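The table that stayed: a chat with Kenna Mowat

Kenna Mowat has lived in Wolcombe for most of her life, and for a good part of that she has been sanding things. I went over to talk to her about tables, mainly, but we got on to bowls fairly quickly, and then to soup, and I had to steer us back.

She likes a pale top. "I grew up with dark furniture," she told me, "big brown sideboards, all of it polished to death. I wanted something I could put a cup on without my mother appearing." So when she started making her own with Colton McKinnon, her partner in the little firm they call Dalgleish, light wood was the first thing they agreed on. Nearly the only thing, if you listen to Colton!

I asked about knots, because I love a knot and plenty of people don't. "Oh, leave them in," she said. "Colton used to turn the boards over to hide them. Then we sold one with the knots facing up and the woman rang to say her little boy had given the big one a name." She follows the grain with a finger while she talks, and slows down where it bends.
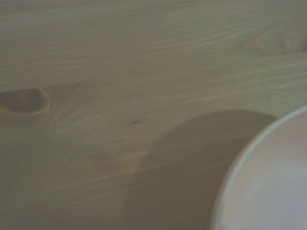
On looking after it

Kenna is not fussy. A damp cloth, a dry cloth, and no spray from under the sink. "People ask me for a product and I feel bad for them, they want to spend money." She sands hers by hand once a year, in September, and finishes with a very fine paper. She doesn't like a shine. "If I can see the lamp in it, I've gone wrong."

What about rings from hot mugs? She laughed at me. Her first kitchen table, the one she calls Jillum (don't ask, I did, and it took twenty minutes), had 226 marks on it when her nephew counted them for a school project. It's still in use at her sister's.

On bowls

Here she got properly going. Kenna thinks a table needs one small thing on it and then you should stop. Her choice is a plain round bowl, shallow, in a soft colour — peach is the one she keeps coming back to. "White is lovely for eating from. But on pale wood a bit of orange wakes everything up." She doesn't fill it, either. No keys, no lemons. "Colton puts screws in them. I take them out again." 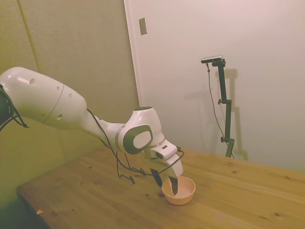 Page last changed: August 8, 2020

I asked what she would tell somebody buying their first proper table. "Sit at it," she said. "Put your elbows on it. If you're scared of it in the shop you'll be scared of it at home." Then she went off to find me a bit of fine paper to take away, and came back with four sheets and a jar of chutney.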